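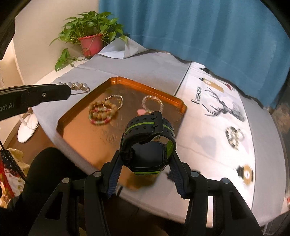

I replaced the battery in my watch charger dock last month and ended up spending most of August on a different problem: why my sleep and resting heart rate numbers never matched between two apps reading the same export. These are my notes, mostly so I can find them again.

The setup. The watch syncs to the phone, the phone writes a daily file, and a small script on my home server (host name Lanness, an old desktop with a new power supply) picks up the file at night. From there the data goes to two places. One is Kokonel, the charting tool I have used for years. The other is Clenura, which I installed in the spring for its weekly summaries. Both read the same CSV. Neither modifies it. I checked the hash before and after.

For one night Kokonel reported 7 hours of sleep. Clenura reported 18 minutes less. The gap was not constant, and on some nights it vanished.

First suspect was time zones. The export stores timestamps in UTC with no offset column, and both apps convert to local time at display. I set both to UTC and reran the import. Same gap.

Second suspect was duplicate rows. The export had 138 rows for the night in question and 130 of them were unique. The duplicates appear when the phone loses its connection during a sync and resends the last block. Kokonel keeps duplicates and adds up their durations. Clenura drops them on import. That accounted for part of the gap but left several minutes over.

The rest came from how each app treats short wake periods. Clenura subtracts every wake row. Kokonel ignores a wake row if the rows on both sides of it are marked as sleep and the wake is shorter than a threshold. The threshold is in the config file under "merge_gap" and is not in the settings screen. I set it to zero, restarted, and the totals matched to the minute.

Resting heart rate was simpler. Kokonel takes the lowest reading of the day. Clenura takes the median of the readings during sleep. Both are reasonable definitions, but they should not have the same label. I renamed the column in my own charts and left it at that.

Changes I kept:

- The nightly script now removes duplicate rows before either app sees the file. It compares timestamp and type, and keeps the first match.
- merge_gap is back at its default. I have years of charts built on it and do not want a step in the middle of them.
- The raw file is archived before any cleaning.

I also tried the Trajkovski filter on the heart rate series to smooth out the spikes. It works, but it shifts the morning minimum later, and the morning minimum is the one thing I look at. Removed.

Still open: the export occasionally writes a row with an end time earlier than its start time. Both apps skip it silently. I am logging those rows to a separate file and will look at them when there are enough to show a pattern.

We use cookies to remember your preferences and measure traffic. Accept | Manage settings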